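Two-panel table in a shared kitchen: keeping the seam clean and arranging items on top
Community Help > Home and Shared Spaces > Furniture and Surfaces 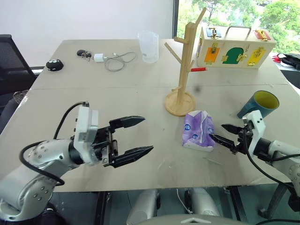
Posted by Vasanthi Arumugam

I am responsible for the common kitchen on the ground floor of the Sandurar residence, and I would be grateful for advice on the care of our main table. The top is light gray and is made of two panels joined along the middle, which leaves a straight seam across the working area. Residents use the table for sorting dry goods and for taking tea, and a wooden mug tree and a wooden latch box with a metal handle are generally kept on it. Crumbs and sugar collect in the seam. There is also a small dark smudge near the base of the mug tree which has not responded to warm water and a cloth. Plastic wrappers, such as the purple one lying next to the mug tree at present, tend to remain on the table long after they should have been dealt with.

I should like to know the following. First, how is the seam best cleaned without widening it or letting water into it? Second, is there a safe treatment for the smudge? Third, is a mug tree suitable for a table used by many people, or should the mugs be moved to a shelf? The table was purchased secondhand for 81 dollars and no care instructions were supplied. Replacement is not being considered before September.

Kumaresan Kandasamy
Member, 435 posts

The seam should be cleaned dry before any moisture is used. Draw a soft, dry brush along its full length, working from one end to the other, and remove the loosened material with the narrow attachment of a vacuum cleaner. A wooden toothpick may be used for anything that remains. Metal tools should be avoided, as they chip the edges of the panels and the chips then hold more dirt than before.

Only after this should the surface be wiped. The cloth should be well wrung out and moved along the line of the joint, never across it, so that water is not pushed downward. Dry the area at once with a second cloth. In a shared kitchen this is best done every evening after the last meal. We followed this routine during Ramadan, when our own table was in use late at night and again before dawn, and it was sufficient with one additional cleaning in the afternoon.

With regard to the smudge, please establish first what the top is made of. If it is laminate, a paste of baking soda and water may be left on the mark for 4 minutes and then wiped away with light pressure. If it is painted or oiled wood, do not use the paste. Try a drop of dish soap on a damp cloth instead, and test it on the underside before treating the visible area. Should the mark be a burn, neither method will remove it.

I would not recommend sealing the joint with silicone. It discolors, and the panels can no longer be separated if the table must be moved.

Thirumalai Menon
Member

Just move the mugs to a shelf. We had a mug tree at Vatham and it was knocked over twice in one month.

Dušan Polák
Moderator, 1,838 posts

The guidance on the seam given above is sound. I would add some remarks on the third point, as I do not believe that the mug tree must necessarily be removed.

A tall stand with a round base is steady when it is loaded evenly. Mugs should be hung on opposite branches, with the heavier ones on the lower branches where there is a choice. The base should rest entirely on one panel. If it straddles the joint, any slight difference in height between the two panels will cause it to rock. A thin felt pad under the base will help, and will also reduce scuffing - please lift it weekly, as grit gathers underneath and may itself leave dark marks of the kind described.

The latch box may remain toward the back of the table. It would serve well for unopened snacks and tea bags, provided that it is clean and dry inside. Opened packages should be closed with a clip or transferred to a jar with a lid, and empty wrappers should go directly to the bin. A small notice to this effect, fixed at eye level, has been more useful in our building than repeated reminders by e-mail.

If the panels have begun to drift apart, the fasteners on the underside should be checked before any further cleaning is undertaken. Tighten them by hand only.

Vasanthi Arumugam

I thank all of the members who replied. The underside appears to be laminate, and I shall test the paste there first. The mug tree will stay for the time being, with a felt pad.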